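Feb 16, 2018 — Plukdale bench notes

Crayfish shells today, and I love this stuff! Spread the gray mat over the oak table first, then got the white bowl out. The color is fantastic, a red-orange that really pops against the dark mat.

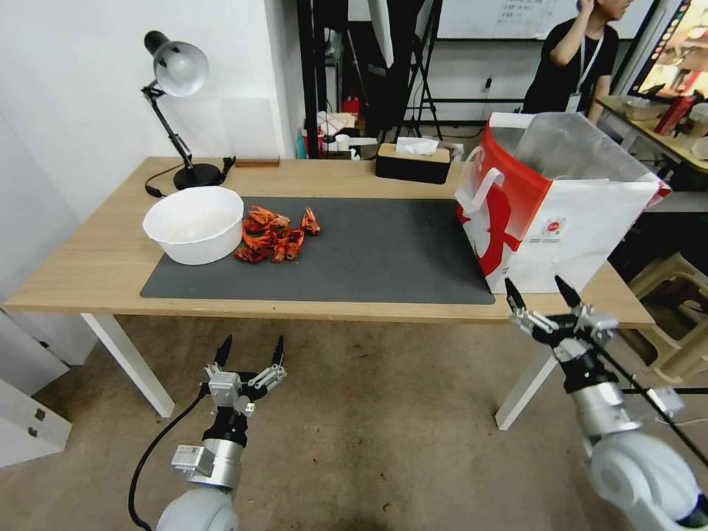 Next up is drying and grinding. I want 500 g of powder, split into 2 batches, one for the Rorico glaze test and one to keep back. Heads and claws go in separately, they grind so differently from the tails. Still need to ask Clunix for the finer sieve — can't wait to try it.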